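Milham hand gripper, replacement finger pads (set of 2)

In stock at Ornport. Notice updated September 30, 2023

Please read before ordering. Pads from the December batch can come loose from the jaw when the gripper closes on thin, smooth things, such as chopsticks or a spoon handle.

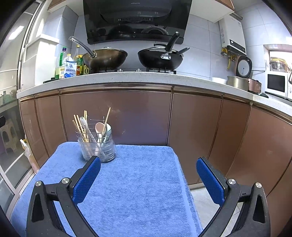
The fault is in the glue and the gripper itself is safe to use. We tested 100 pads of this batch and 38 moved under side load. If a pad moves when you push it with your thumb, stop the work and take the pad off. Do not glue it again at home.

The new pads are the same blue color and fit all MacLeod jaws.
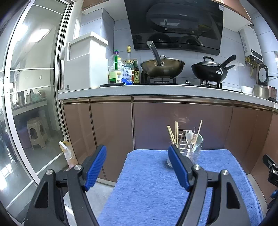
Changing them takes over 5 minutes for each jaw. Keep the jaws open and your fingers out of the linkage. Leave the pivot screws as they are, they must not be tightened for this job.

Pads of the bad batch are exchanged free of cost. Write to Amrit Zacharias at our Grovwood desk with your order number.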